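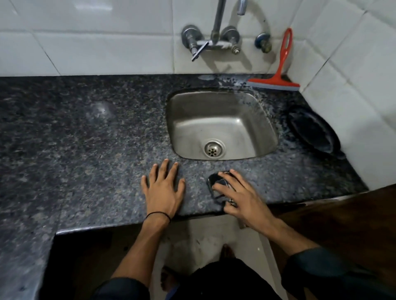 Mitali Wickramasinghe asked why a kitchen counter gets pale spots when only clean water touches it.

Tap water has tiny bits of minerals in it, too small to see. When a drop dries, the water goes into the air and the minerals stay on the stone. That leaves a pale mark. Counters near a faucet get a lot of these.

What granite is made of

Granite is a rock. It formed deep underground as melted rock cooled very slowly. Each speck is a piece of a mineral. Quartz is often gray, feldspar can be white or pink, and mica can be black and shiny.

Crumbs are hard to see on dark, speckled stone. You can find them with your hand. Move it slowly over the counter and feel for bumps.
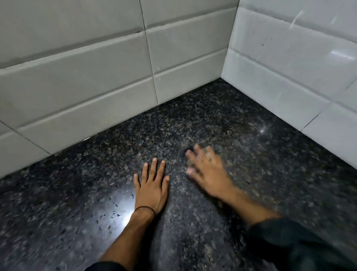 Blažena Šimko

Wiping the counter

Ask a grown-up before you start. Brush the crumbs into your hand and put them in the trash. Wipe with a damp cloth, going from the corner toward the sink. The strip behind the sink gets splashed the most, so do it last and dry it with a towel.

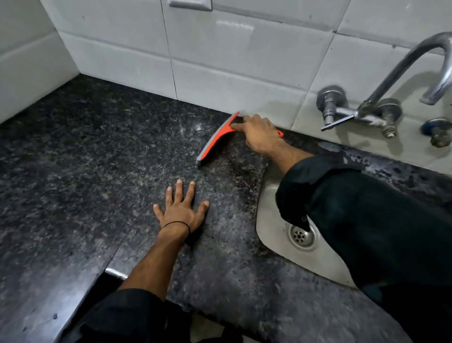
Words to know

Mineral: a solid material found in rocks.
Grout: the filling between tiles.
Evaporate: to turn from a liquid into a gas.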